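MEDIA RELEASE

Cosum opens free lending library for building and interior samples in Grirnska

Cosum will open a free lending library of building and interior samples at its Grirnska branch in November. Members of the public, builders, designers and students will be able to borrow full-size samples of flooring, wall panels, benchtop surfaces, curtain fabric and exterior cladding and keep them at home for up to 28 days.

The library holds more than 200 samples. Every sample is large enough to stand against a wall or lay on a floor, and each one carries a label on the back with the maker's name, the product code, the thickness and the cleaning instructions.

Borrowing is free. Members need to show photo identification and proof of address when they join, and can take home two samples at a time. There is no obligation to buy from Cosum, and the collection includes products the company does not sell.

Gyu-bin Oh, who manages the Grirnska branch, said the idea came from watching customers try to choose a colour at the front counter.

"People stand there with a chip the size of a matchbox and hold it up to the window," Gyu-bin Oh said. "Then they order a whole kitchen in it. We get calls after it goes in, and the call is nearly always the same. It looked different in the shop. A bigger piece at home for a few weeks fixes most of that."

The library has been set up in the former paint mixing area next to the trade entrance. Flat samples are stored upright in racks and fabrics hang on rails. Heavier pieces, including stone and concrete pavers, are kept at waist height and staff will carry them to the car on request.

Samples are grouped by where they are normally used, so a person planning a bathroom can find wall, floor and benchtop materials in the same bay. Colour is the second sorting order within each bay. A printed catalogue is available at the desk and will be updated as samples are added or retired.

Patterned surfaces

Patterned and veined surfaces have their own bay. Cosum staff found that these were the hardest products to judge from a small chip, as one piece of a pattern can look quite unlike the next. A customer may see a pale corner in the shop and receive a panel with strong colour through the middle, or the other way round.

Borrowers looking at this type of surface are encouraged to ask the desk which way the pattern is meant to run, and to check how it looks in the morning and again at night with the lights on. Polished finishes in particular can pick up reflections from downlights and windows. 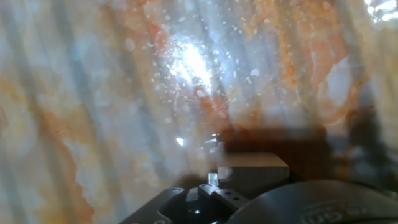
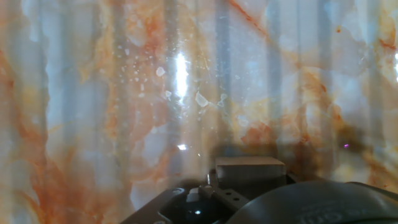 Page last changed: November, 4.20 pm

How borrowing works

Samples can be reserved by phone or in person. A reserved item will be held at the desk until close of business on the following trading day, after which it goes back on the rack.

Each loan can be renewed once if no other member is waiting. Overdue items do not attract a fine, but a member with an overdue sample cannot borrow again until it has been returned. Normal marks and scuffs are expected. Members are asked to tell the desk about chips or cracks so the piece can be repaired or replaced.

Samples must not be glued, drilled, cut or painted. Anyone wanting to test an adhesive or a sealer can ask for an offcut, which does not need to be returned.

Trade members may borrow on behalf of a client under the same terms. The sample stays in the trade member's name for the length of the loan.

Delivery partner

Freight company Druko will carry samples between the library and customers in outlying areas who cannot easily get to Grirnska. The service will use space on Druko's existing runs and will be limited at first to flat samples that fit in a standard carry case. Customers pay the freight one way and Cosum pays the other.

Cosum and Druko will review the arrangement after the first two months. If the demand is there, the companies will look at adding fabrics and small pavers.

Design of the space

The fit-out was designed by Jang, a local joinery workshop, using shelving and timber recovered from the old mixing area. The racks are open at both ends so that long panels can be slid out without lifting them over other stock. Jang also built a daylight viewing table beside the east windows, with a raised back edge where a wall sample can be stood behind a floor sample.

The aisles are wide enough for a wheelchair or a double pram. There is step-free access from the car park through the trade entrance, and a low section of desk for filling out forms. Customers who would like help reaching or moving samples can call ahead or ask when they arrive.

Gyu-bin Oh said the layout would probably change once people started using it.

"We have made our best guess at what goes where," Gyu-bin Oh said. "If everybody is walking from the tiles to the curtains and back again, we will move the curtains."

Donating samples

Makers and importers who would like a product included can leave a sample at the trade entrance during opening hours. Items should be current, free of sharp edges and supplied with a data sheet. Cosum does not charge for a place in the library and does not accept payment to display one product ahead of another.

Retired samples will be offered to schools and community workshops in the district before anything is thrown out. Teachers can put their names down at the desk and should note which materials they can use.

Opening hours

The library will keep the same hours as the Grirnska trade counter. New members should allow a little extra time on their first visit for the joining form.

Media enquiries: Gyu-bin Oh, Branch Manager, Cosum Grirnska

Recent releases
Trade counter at Grirnska to open earlier over summer
Cosum and Druko extend regional freight agreement
Paint tin and battery drop-off moves to rear car park
Apprentice tool grants: applications now open
Changes to returns on cut-to-size orders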